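Home Kitchen Workshop Galleries Letters Contact

Who's Doing the Dishes? A Gallery of Chores, and the Machines That Would Like Them

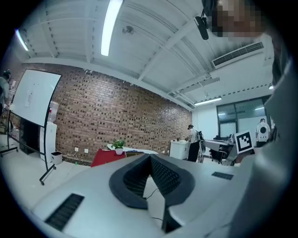 GALLERY / HANDS AND JAWS

Words by Margaux Tanguy
June 30, 2021
Reading time: 5 minutes

A hand-held gripper, held up close. The inside faces of the jaws have a fine grid texture, a bit like the sole of a decent slipper, and they slope down to a narrow gap where the chore is supposed to go. Brick wall, water dispenser and a potted plant on a red tablecloth behind.

I have been promised a robot that does housework since I was small enough to hide from housework under a bed. I am now too big for the bed and the dust is still under it. So I spent most of June asking people who use, sell, fix or swear at machines which jobs they'd hand over today, and which they'd still sooner do themselves with a sigh. The notes are sorted by chore. My own prejudices are left in for flavour.

Picking things up

Most of the trouble starts here. A jaw with soft grippy pads will hold a mug, a sponge or a marker quite nicely if somebody has put it in the right spot and pointed it the right way. My kitchen counter has never been set up by somebody with that in mind. Didier Aubert, who has mended bottling machinery for most of his life, told me he judges any gripper by the second thing you hand it. "The first thing is the one they practised," he said.

I tried this on a demonstration arm from Vurkau. The first thing was a tin of tomatoes, and it was lovely. The second was a bag of rice. We swept up together, the salesman and I, with a broom.

Floors

Fine, mostly. The round ones bump about, they get the crumbs, they eat a phone charger and die under the sofa with it in their mouth. I count this as a solved chore in the way that owning a cat is a solved mouse problem. You do have to tidy before it tidies, and nobody has sold me the machine for that part yet.

Stairs remain undefeated.

Laundry

Washing and drying were taken over by machines so long ago that we stopped giving them credit. Folding is where it all goes soft. Clotilde Lefèvre runs a small guest house and rented a Toser folding unit for the busy season. It does towels. It does towels very well, 82 of them in a row on a good morning, and she is fond of it. But each towel has to be clipped in by a person, and that person is Clotilde, who points out that by the time you've found two corners of a towel you have more or less folded it.

Fitted sheets she does in a back room with the door shut. She wouldn't let me watch.

Dishes

Same story as laundry. The box does the washing and the arguing is all about loading. I've seen a clip of an arm putting plates in a rack, and it was calm and careful and I would have hired it on the spot, except that the plates were all the same size and already clean. I own a gravy boat. I would like to see it meet the gravy boat.

Noémie Roussel, who washes up in a café, said she'd welcome any machine that could scrape. Egg, in particular. She has strong feelings about egg.

Shelves and stock

Shop work is a better bet than housework, because a shop at least agrees with itself about where things live. Lemaire, the hardware store near me, has a Karkotum cart that follows staff up and down the aisles with boxes on it. It stops when you stop. It also stops when a toddler stops, or a balloon goes by, or the sun comes in low through the front doors. The staff have learned to walk in front of it a certain way, with a sort of shuffle, and I'm told new hires pick it up in a day.

It saves their backs, and they said so without being asked. It does not put anything on a shelf. Someone still stands there with a box of 100 hinges and a pricing gun, and the cart waits behind them like a well-mannered cow.

Wiping things

Underrated! A flat table is about the friendliest thing you can give a machine. No corners to find, nothing to drop. Josiane Picard, who teaches evening classes in basic electronics, had her group rig up a wiping arm, and it does a good table from end to end. Take the plant off first. Take everything off first. The arm has one idea and it is very committed to it.

She reckons the parts came to 200 dollars, and a cloth.

Beds

No.

Where that leaves us

I went in cranky and came out a little less so. The holding has improved, and you can see the care going into it: the pads, the texture, the angle of the jaw. The bit before the holding is still ours, meaning the looking at a heap and knowing which part of it is a sock. I asked Didier how long until a machine could do my kitchen and he asked to see my kitchen. I showed him on my phone. He changed the subject to bicycles.

Comments

hingeburner: I work at a different hardware store and we had one of those carts for a while. Confirming the shuffle. I still do it at home.

Pru in the Valley: What did the folding unit do with face cloths? We have hundreds and I am sick of them.

Margaux Tanguy: Pru, Clotilde says they go in fine and come out as a sort of parcel. She puts them in a basket so guests can't tell.

oldgasket: Second-item test is a good one. I'd add a third: hand it something damp.

Pru in the Valley: Parcel would be fine with me.

T. Marsh: My dishwasher is fourteen years old and my son is seventeen. Only one of them can be loaded.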